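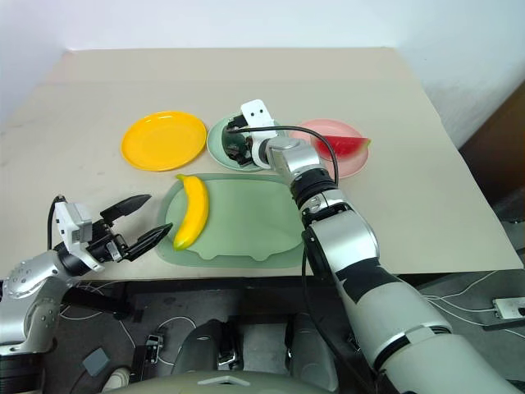 Bread class moves to the Gerlach kitchen

18 January 2019

The sourdough class has a new home. From this month it meets in the upstairs kitchen at Gerlach, the old grain store on the corner by the bus stop. Trastetti has let us use its back room for the last two winters, but it needs the space for its own pasta orders now, and we were down to one working oven there anyway. Gerlach has 3 ovens, a long bench and a proper sink.

Malte Grube will keep teaching the class. The format stays the same: you mix and fold in the morning, break for soup, then shape and bake a loaf that was started the night before. Your own dough goes home with you in a covered bowl to bake the next day. Bring a bowl that holds at least two quarts and a clean dish towel. Aprons are there if you want one.

A few people asked about the flour. We have switched to the stone-ground white from Lodis, and it takes more water than the old one did. If you are working from last year's recipe sheet, cross out the water figure and write in 362 grams for each 500 grams of flour. The salt and starter amounts are unchanged. Malte also suggests a shorter second rise, as the new flour moves faster in a warm kitchen. Revised sheets are by the door at Gerlach.

The Christmas bake sale took in $653 after ingredients. Most of that came from the rye loaves and the cardamom buns, which were gone before noon. The fruit cakes were slow, and we will make fewer next time. Part of the money has paid for proofing baskets, and the rest will go toward a second mixer — the Musent one still runs, but it struggles with anything stiffer than bun dough.

There will be no class while the ovens are being serviced in April. Anyone who has already paid for that month can move to the next one or have the money back.

Starter is available as before. Bring a small jar with a lid and we will give you nearly 200 grams, enough to feed once and bake with the same week. Please label the jar.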